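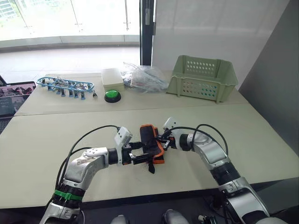 October 19, 2022

Back on the two-arm handover stuff today, and I think we finally have something worth writing down (I say that every other week, I know). For anyone reading this who hasn't kept up: the question is whether the policy does better on soft things when we train it on the tension between the two grippers, or whether the camera views alone get us there. Rerkau is the version with the tension term. Balogh is the plain one. Same network otherwise, same demos, same learning rate.

The test item is the black brace-looking thing with the orange trim. I like it because it's floppy in the middle and stiffer toward the border, so the arms can't cheat the way they did with the dish towel. The towel was so light that any old grip worked and both versions looked great. With this one, if the right arm pulls too early, the left fingers lose the edge and you get a sad little flop onto the table. The tab on the lower edge is a nuisance too, it likes to swing into the wrist view and the policy gets very interested in it!

Numbers so far. We have 201 demos total for this item, all recorded on the light table, and 1789 short clips once they're chopped up by grasp phase. I trained both versions on the full set and let them run overnight. Loss curves look almost identical, which worried me until I ran them on the arms. Rerkau holds the thing level between the grippers and waits. Balogh gets there faster but keeps creeping outward after the second grasp, like it wants to see how far the fabric goes. It's a slow creep, you don't notice it until the fabric starts to pull straight, and then one side pops out.

My guess is that a slack edge and a tight edge look nearly the same from the wrist modules when the fabric is black. There's just not much texture to go on. The orange border helps a bit, and I want to check the attention maps to see if Balogh is leaning on it. If it is, then a plain black item should make it a lot worse, and that's a cheap test. Have to find a plain black item though. A sock?

Stuff I changed this morning, so I don't forget:

Dropped the closing force on the left gripper by 2 steps. The fingers were leaving a crease and the next grasp kept landing on it.

Smoothing window on the tension signal is now 3 samples. It was longer and the arms were reacting late. It's noisier this way but I'd take the noise.

Rolled back the wrist exposure to what we had for the Preltutthorpe demo. Daylight from the big windows was blowing out the left view before lunch.

Something I got wrong: I had the two tension channels swapped in the config for the first batch of evals. So Rerkau was being told the left side was pulling when it was the right. It still did okay, which is either a nice robustness result or a sign that it only cares about the sum. Probably the sum. I've thrown those runs into the "swapped" folder and left them out of the comparison, please don't merge them back in. I do want to come back to it, because if the sum is enough we can simplify the whole input and save ourselves a calibration step.

Also the cable loop on the left arm still tugs a little at full reach. It shows up as a small bump in the tension trace right before the handover pose, and I spent an embarrassing amount of time thinking it was the fabric. Subtracting a no-load trace takes care of most of it. The script for that is in the Gretum repo under tools, with a comment at the top saying what to pass in.

Next up: the plain black item, then the sum-only input, then a run with the item starting folded. Leaving the checkpoints on the shared drive, and if you restart the arms please zero the grippers first.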